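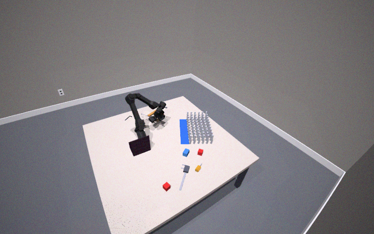
# Before the arm, the table

When Rodel Pascual began to plan the new assembly cell at Duronden, he did not ask for a price for the robot. He asked for a price for everything else.

"The arm is one line in the budget," he told me. "The gripper, the small parts and the hours of my people are many lines, and these are the ones we forget."

Duronden makes fittings for door locks, and the work is light: pick up a tool, put a peg in its place, move a block from one side to the other. So Pascual first built the whole bench in simulation, with a black arm, a grid of white pegs, a blue pad and a few coloured cubes. It took two people 8 days. In this time they tried 32 layouts, and most of them were bad - the arm could reach the pegs but had no good way back to the tools.

He then sent the best layout to two suppliers, Pavach and Collilum. Pavach offered a lower price, but training was extra. Collilum included 60 hours of support and asked for a longer contract. The difference after the first year was nearly 2,000 euros, and Pascual chose the more expensive one.

His advice to smaller workshops is to keep some money for the second gripper. The first one, he says, is chosen before you know your parts well. Duronden will order its own second gripper in October, and the real table is already in the workshop, waiting for its arm.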